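Housing and the Suburbs, Unit 2: Company Towns Before the Suburb
Handout for the evening section
Prepared by Sumeya Tefera, revised 04/08/2023

Welcome back, everyone. A few of you stayed after the last session to ask where the planned suburb came from, and I gave a rather rushed answer while packing my bag, so let me try to do it properly on paper. The short version is that long before private builders were laying out streets by the hundred, employers were doing it for their own workers. Mill owners, mine owners and railroad firms all needed people to live close by, and often there was no town to live in. So they built one.

Our case for this unit is Edthorpe, a mill settlement that most of you will never have heard of (I hadn't either, until Mulugeta Lencho lent me his box of photocopies, which I have still not returned). The Pradent company put up its first row of houses there before the mill itself had a roof. By the time the second row was finished there was a store, a school and a boarding house for single men. Rent came straight out of wages. At its largest the town held 1008 people, and all but a handful of the households had someone on the payroll.

Now, please keep two things apart in your reading, as they get muddled in essays every year. One is the quality of the houses. The other is the terms on which people lived in them. The Edthorpe houses were fairly good for their day! They had four rooms, a pump shared between neighbors, and a strip of ground at the back for vegetables. The terms were another matter. A family could be told to leave two weeks after the wage earner lost his place, and during the strike 31 families were put out in a single month.

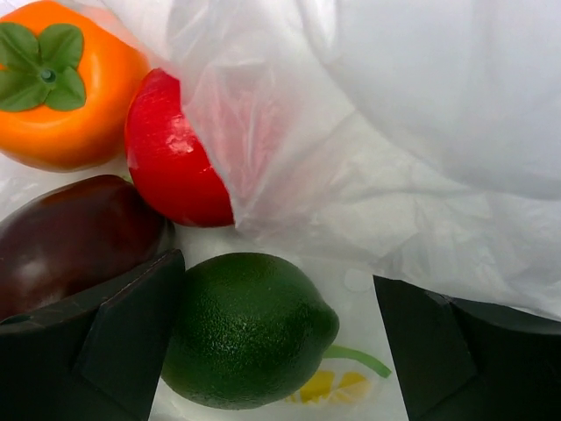 The company store deserves a little more of our time than the textbook gives it. Pradent let families buy on credit against the next pay packet, and prices ran higher than in the market town across the river. Some families walked over there on Saturdays all the same, and the letters in your packet show the store manager grumbling about it at length. Read his letters slowly. He is a snob, but he writes down what people bought, what they owed and what they said to him, and we have very little else in the way of their own words.

We will then compare Edthorpe with Macapagal, where the houses were sold to workers on long payment plans. You might expect the buyers to have been freer than the renters, and in some ways they were. But a family 75 payments into a loan held by the employer had its own reasons to stay quiet at work. I go back and forth on this myself and would love to hear you argue it out.

For next time
Read the Akano chapter, skipping the part on drainage unless you like drainage.
Bring one page on this question: what did a family give up when its landlord and its employer were the same?

Essays on this unit are due in September. Come and see me early if you want to write on the boarding house, as the sources are thin and I can point you to the better ones.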